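# Kitchen questions from guests

These are the questions we receive most often from people who stay in the Mernthorpe apartment. If your answer is missing, please write to us before you arrive.

## Is the stove gas or electric?

It is gas. The grates over the burners are cast iron and quite heavy, so please lift them with two hands when you clean. The supply valve is in the hall closet, and we ask you to close it if you go away for more than one night.

## Can I keep milk and water on the counter?

For a short time, yes. In August the kitchen becomes very warm in the afternoon, and then the milk should go back to the refrigerator quickly.

## What is the cloth on the refrigerator for?

It is a beige cover that hangs down the front. It protects the door from scratches and greasy fingers. You may fold it up when you open the door, but please do not remove it completely. We wash it between guests – you don't need to do it.

## May I use the wine rack?

Of course. It is a wooden rack of slats and dowels, with square cubbies, and it stands on the floor by the refrigerator. We leave it without bottles so that you can fill it with your own. The shop Serrano, six minutes on foot, has good local red wine.

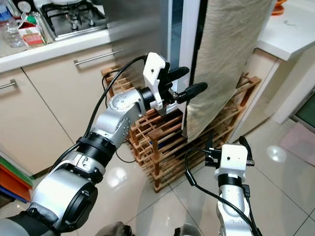 ## Where are the pots and the cutlery?

Cutlery is in the drawers, pots are in the lower cabinets. Please pull the bar handles straight and not to the side. We had to change two of them last year.

## How do I clean the cabinet fronts?

Use a soft cloth with warm water and a little dish soap. No powder and no rough sponge, they leave marks on the cream color.

## Until what time can I cook?

Until 11 p.m. The neighbors in number 117 sleep on the other side of the wall.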